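Hand-held gripper demos: policy good on boxes, bad on cloth. More demos or different demos?

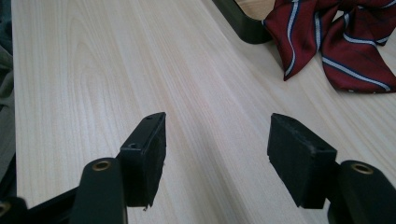 Bristosero
February 2022

Collecting demos with a hand-held gripper, foam pads on both fingers, then training a policy by imitation. Rigid stuff is fine. Neckties are a mess. 316 demos of picking up and folding a tie, policy gets 44 out of 100 on the test runs. Mostly closes too early and pinches nothing. Do I just collect more or is somthing off with how I collect? Same person did all of them, same table.

Cleso

more data. always more data

Yasir Rajput

Wouldn't collect more yet. Look at where your starts are. If every tie begins in the same kind of heap the policy learns the heap, not the tie. We re-dropped the tie before each demo, let it land however. Also slow down right before closing, hurried demos have maybe a couple useful images there and the timing gets lost. And get a second person to do half. Our misses dropped a lot with the same number of demos, can't tell you which change did it, we did them all at once (dumb, I know).

Check the pads too. Worn foam grips thin cloth diffrently from new foam.

Trirnatier

Are the 2 fingers closing to the same width on the robot as on the hand tool? Ours were off by a little and boxes didn't care, cloth did. Measure that first, takes five minutes.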